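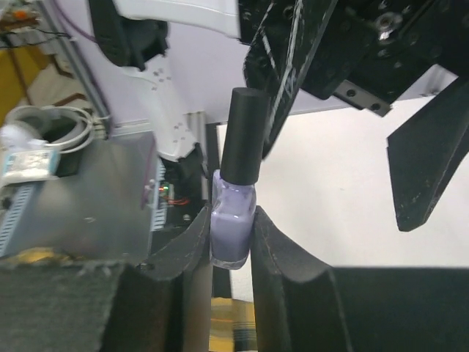 2018-11-29
By the Tiltden desk

I'd told myself I would pop into the Skorkus open day for half an hour, and I stayed nearly 3 hours! The workshop is out past Bunting, up a flight of stairs, and it was packed (195 visitors by closing, they told me on the way out).

The star turn was Tarusora, their two-armed table-top project, which has been on the go since June. This time it was nail polish. One gripper has to hold a little bottle upright while the other goes for the cap, and I was far more gripped than I expected to be. 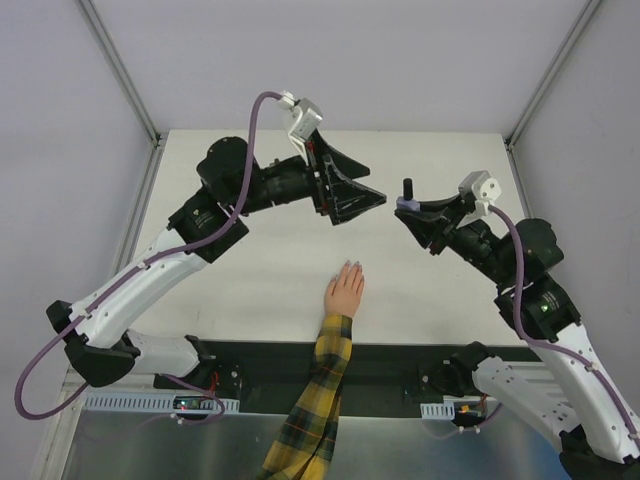

I asked one of the team how close you can put your hand, and got a proper answer about speed limits and the stop button, plus a go at steering (I was hopeless, my eight-year-old neighbour would have done better). Tea was free, the biscuits went early, and there's another open day planned for spring.

14 shares | 2 comments

Contact us | © Tiltden news pages | Back to top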